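Reviews > Robotics Software > Planning and Control

Plivthorpe 2 review: a two-arm task planner with a good scheduler and a weak perception module

Apr 7, 2026

Plivthorpe is a task and motion planning package for cells with two arms working over a shared surface. It sits between a perception source and the arm drivers, takes a list of goals, and produces timed trajectories for both arms. Version 2 adds a new scheduler, a built-in object detector and a replay tool. I have been running it since January on a sorting cell, after two years on Menitham, and most of the comparisons below are with Menitham because that is what I know best.

The review covers the single-workstation license. The site license has a fleet dashboard that I did not install.

Installation

The package ships as a container plus a thin host-side service that owns the real-time connection to the arms. The container came up on the first attempt. The host service did not. It expects a kernel with real-time scheduling enabled and fails with a generic permissions error if it does not find one. The manual mentions this in the troubleshooting appendix and should mention it on page one. Once the kernel was right, both arms connected and stayed connected.

Configuration is one text file per arm and one for the cell. The cell file holds the arm base poses, the shared workspace volume, the fixed obstacles and the named placement regions. Syntax errors are reported with a line number. Unit errors are not caught. I entered one table height in millimeters where meters were wanted, and the planner accepted it and then reported every goal as unreachable. A range check would be cheap to add.

Calibration

Hand-eye calibration for wrist cameras is done with a printed target and a scripted set of poses. The script is sensible about joint limits and skips poses it cannot reach, logging each skip. The residual is reported per pose, so a bad detection of the target can be found and dropped without repeating the run. Menitham reports only the mean, and I have lost afternoons to that.

Arm-to-arm calibration is less finished. Each arm touches a set of shared points and the solver fits a transform between the bases. It works, but the result is written to the cell file without a backup of the old values. Copy the file first.

Motion planning

Single-arm planning is competent and unremarkable. There is a sampling-based planner for the general case and an optimizer that smooths the result. Path caching is on by default and keyed on start region and goal region, so repeated moves between the same two places become cheap after the first few. The cache is invalidated whenever an obstacle changes, including when the change is far from the path. In a cell where the obstacle map is refreshed from depth data, this means the cache is nearly always cold. There is a setting that limits invalidation to a margin around the cached path. I recommend turning it on. I set the margin to 52 mm and have kept it there.

Velocity and acceleration limits can be set per region, and the planner honors them at the boundaries by slowing before entry. Menitham slows after entry. For open containers with thin clearance this matters, and it was one of the two features that made me try the package.

The scheduler

The scheduler is the reason to consider version 2. The older release treated two arms as a single robot with a large number of joints, which was correct and slow. Version 2 plans each arm separately, then reserves volumes of space over time. When two reservations overlap, the lower-priority arm is delayed, rerouted or, as a last resort, given a different goal.

Delay is tried first, and for short conflicts that is the right choice. The decision threshold defaults to 300 ms. Below that the arm waits; above it the planner searches for a detour. I tried raising and lowering the value and came back to the default. Lower values produce wide, nervous detours that finish later than waiting would have. Higher values leave an arm parked over a region that the other one will soon want.

Priority can be static, alternating, or derived from remaining work. The last mode is the most useful and the least documented. It counts goals, without weighting them by expected duration, so an arm with many easy goals outranks an arm with one hard one. A cost hook can be supplied in Python to replace the count. Mine is a few lines long and uses the logged mean duration for each goal type.

Reservations are drawn in the viewer as translucent volumes, colored by arm, with a time slider. This is the best debugging view I have used in a planning tool. Most of the conflicts I looked at came from an oversized gripper model on my side, and I would not have found that from the logs.

One defect should be known before buying. If an arm is stopped by a protective stop while it holds a reservation, the reservation does not expire. The other arm waits indefinitely. The vendor lists this as a known issue and suggests clearing reservations by hand from the console. I wrote a watchdog that does the same thing, after checking that the stopped arm's state has been reported and its volume re-added as a fixed obstacle. Do not clear the reservation without that second step.

Perception

The built-in detector takes color and depth and returns class, mask and pose. It is the weakest part of the package. On matte, opaque objects it is adequate. On reflective metal and clear film it is poor, and the confidence values it returns do not reflect how poor. A missing depth patch on a shiny surface is filled by interpolation from the neighbors, which for an object inside a bin generally means the bin floor. The resulting grasp is too deep.
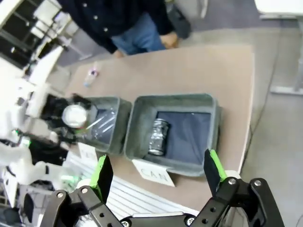 Region assignment in Plivthorpe is handled apart from detection, and I think this is the right split. A placement region is a named volume in the cell file, with a list of accepted classes and a release height, and the detector's output is only matched against it at goal creation. My regions carry the same names as the handwritten labels on the bins, so the entry for the right-hand bin is simply CAN, with the metal class as its only accepted member. The ribbed, shiny can lying on the navy cloth in there is the kind of object the built-in detector handles badly, and the crumpled clear wrapping in the bin next to it is the other kind. For both I bypass the detector. Plivthorpe accepts external masks and poses over a documented message interface, and that interface has been dependable.

The external path has its own cost. Poses arriving from outside are timestamped on receipt unless the sender supplies a time, and a wrist camera in motion makes that error visible at once. Supply the time. With capture timestamps in place, the planner interpolates the arm state correctly and the transformed poses are stable.

Occlusion by the other arm is handled by masking. The planner renders both arm models into each camera view and discards the depth pixels they cover. This works for the links. It does not cover cables, and it does not cover a held object unless the object has been attached to the gripper in the world model. Attachment is automatic on a successful grasp signal and has to be done by hand when the gripper reports only a position. With parallel grippers of the second kind, add an attach call to the end of the grasp routine.

Replay and logging

Every run can be recorded and replayed against a changed configuration. Replay substitutes the recorded sensor data and runs the planner live, so the effect of a new margin or a new priority rule can be compared on the same input. It does not simulate contact. A replayed grasp succeeds if the recorded one did, even where the new plan would have approached from another side. Treat replay as a test of scheduling and planning time only.

I replayed 470 recorded goals under the default priority mode and again with my cost hook. The hook gave shorter total waiting, mostly by letting the arm with the slower grasps go first. I would not generalize the size of the gain beyond my own object mix, and I have left it out for that reason.

Log files are large. Depth is stored uncompressed unless a codec is named, and the default configuration names none. Set the codec before the first long run.

Comparison

Menitham remains the easier package to learn. Its editor is better, its error messages are written in sentences, and a one-arm cell can be running in an afternoon. It has no real answer to a shared workspace beyond locking an entire region, which in a small cell turns two arms into one arm and a spectator.

Gondo is free and has a planner of similar quality. Its two-arm support is a library and leaves the scheduling to the user. Anyone with a controls engineer to spare should look at it first.

The Mészáros toolkit handles reflective objects much better than either, and I use its segmentation as my external source. It has no planner. The two can be joined with a small bridge process, and the message types are close enough that the bridge is mostly field renaming.

Support and documentation

The API reference is complete. The guides are not, and several still show version 1 calls that were removed. Support answered my questions on reservations in detail and my question on the detector with a link to the training page. Retraining is possible, but the labeling tool is sold separately.

Verdict

Recommended for two-arm cells with an existing perception stack. Not recommended for one arm, where Menitham costs less effort, or for anyone planning to rely on the built-in detector for metal or clear packaging. The stale reservation defect should be fixed by the vendor. Until it is, run a watchdog.

Tested: Plivthorpe 2, single-workstation license, two arms, wrist cameras, external segmentation.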